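OK so I finally got the replanning stuff working on the arm and I'm going to be insufferable for a few posts. Mute as needed!

Background for anyone new: we've had a planner that thinks up a whole path, hands it to the controller, and then goes to sleep. Fine on a clear bench. Bad the moment anything shifts, and things shift constantly in our room.

The old loop replanned from scratch every time the depth map changed. Each full replan took 260 ms, and by the time it finished the map had changed again. You could watch the arm kind of shiver in place, like it was trying to remember a word.

Sirkka Saarela looked at my trace for maybe one coffee and asked why I was throwing away the whole tree when only one branch was blocked. I had no good answer. I wrote down "keep the tree???" and went home.

So now we keep the tree! Merketti (our planning library, the name predates me) marks the edges that got blocked, prunes those, and grows new ones from whatever is left. Typical update is 13 ms. I ran it again just to see the number again.
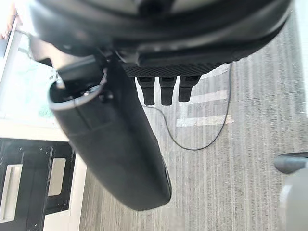

Stastis Manipulation Software Team

Wrist view down by the cabinet, my favorite place to test because it's nasty. White cabinet on one side, patches of light on the carpet, and a loop of thin black cable on the floor. If your perception code has a weak spot, a view like that will find it.

Thin cables are the worst, by the way. The depth map gives you half a cable, then a gap, then a bit more cable a little off to the side. Our voxel filter used to decide that was noise and delete it. The planner then happily routed straight through.

Fix for now: a small segmentation net finds cable-ish pixels in the color image, and we fatten those into a keep-out tube before the map gets built. Ugly, and I love it. The bright carpet patches still fool it sometimes, so there's a brightness check bolted on that I will clean up (I will).

Last night's regression in sim: 159 start/goal pairs, 2 failures. Both failures are the same bug, where the wrist joint sits right at its limit and the pruned tree has nowhere to grow. I think it needs to fall back to a full replan after a few misses. Trying that tomorrow.

Also huge thanks to whoever on the Turunen side wrote the log replay tool. Being able to scrub a run backward with the tree drawn on top of the camera view saved me so many evenings. If you do planning work and you don't have something like this, build it first, before the planner even.

Someone asked if it works with the Takberg controller. Yes, the interface is just timestamped joint waypoints, but you need to turn off its own smoothing or the two will fight. Ask me how long that took me to find.

Going to write up the pruning part properly in December with plots. Questions welcome until then, especially from anyone who has a better trick for cables.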